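**Wanted: album reviewers with opinions and, ideally, reasons for them**

*Sositz* is a small music site that has been running record reviews since before anyone here knew how to write one. We have 3000 regular readers, and a good number of them write in to say we are wrong about drummers. We are looking for 2 new reviewers to start in January.

The work is one full-length review a month, plus a couple of short ones when the pile gets out of hand. A full review runs to 430 words. It used to be longer, until Graham Pearce turned in a piece on the Bloxham reissues that spent its first page on a parking dispute. It was the best part of the review, and we cut it.

You don't need published work. You do need to be able to tell us what a record sounds like without using the words "soundscape," "sonic," or "journey." If you loved it, say so. If you got bored at track four, say which track four, as Skirwood put out two versions of the last album with the songs in a different order and we still get mail about it.

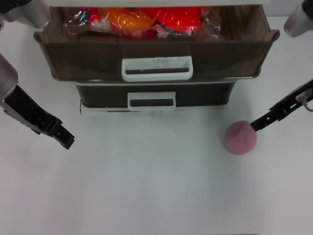

*Top drawer, office. Help yourself.*

Pay is a flat fee per review, sent the month it runs. It will cover a concert ticket at a modest venue, provided you don't also want a drink. You get downloads of everything we're sent, including a great deal you won't want. Last year that came to 473 albums, and Yeshi Yimer claims to have heard all of them. We have chosen to believe her.

You can work from anywhere. If you're local, you're welcome at the listening night, when we play one new record from start to finish and no one is allowed to talk until it's over. Evander Lindsay has been asked to leave twice for sighing.
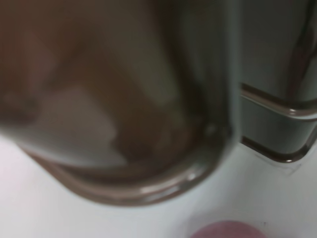
Editing is done by Roos Brouwer, who is kind, thorough, and allergic to adverbs. Expect two rounds of notes on your first piece and fewer after that. She does it late, with something dark brown in a big glass mug at her elbow, so a comment that reads as harsh at 11 p.m. may be softer by breakfast. Scores are yours to set. She'll ask you to defend a perfect ten, and she'll ask harder about a two.

**To apply, send us:**

- a review of any album you like, 430 words or under
- a review of any album you don't, same length
- one line on a record you changed your mind about

Please don't send the Misari debut. We have eleven of those already and they all call it "haunting."

Put "Reviewer" in the subject line and address it to Jordan Haslam, who reads everything and answers most of it by the end of the month.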